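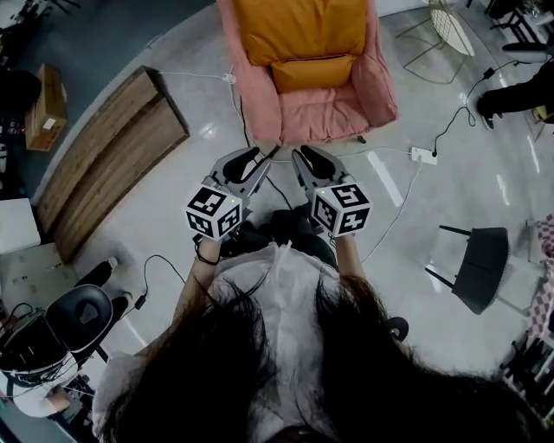 Thread: Hard water and long hair, chelating wash or shower filter?

Search this forum Advanced search Go

Category: Home > Water & Plumbing > Water quality

pirn_lodger
Moved to a limestone area last year. The supplier's report gives total hardness as 320 mg/l as calcium carbonate. My hair is long and dark, and it now dries stiff with a dull film on the lengths. I am considering the Tramotik shower filter. The box claims it "conditions" water for 3,000 litres per cartridge. Does it lower hardness?

Boris Hájek
No. The Tramotik is carbon and a copper-zinc medium. It takes out chlorine. Calcium and magnesium go straight through. Test before and after with a drop kit and you will get the same figure twice.

skirkach_drip
Disagree in part. I fitted one in February and my hair was easier to comb within a fortnight. Chlorine roughens hair too, so removing it is worth something.

Boris Hájek
Did you change shampoo in the same period?

skirkach_drip
Yes, to a sulphate-free one. I take the point, but I still think the filter contributes.

Chiyo Kobori
Two separate questions here. Soap plus hard water gives scum, and that can be avoided by not using soap bars on the hair. Calcium taken up by the hair itself is a different matter and depends on how damaged the lengths are. Old ends take up more than new growth. A chelating shampoo with EDTA every second week deals with most of it. Leave it on for three minutes, rinse, then use an ordinary conditioner.

pirn_lodger
Would a diluted vinegar rinse do the same job?

Chiyo Kobori
Partly. It dissolves surface deposits and flattens the cuticle. It is weaker than EDTA on what has been absorbed.

sokol739
An ion exchange softener is the only real fix. Mine was 739 fitted, plus salt. Keep an unsoftened tap for drinking.

Boris Hájek
Agreed on the chemistry. For someone renting, the shampoo is cheaper.

pirn_lodger
I am renting. Shampoo ordered, filter left in the shop. I will post again when the bottle is finished.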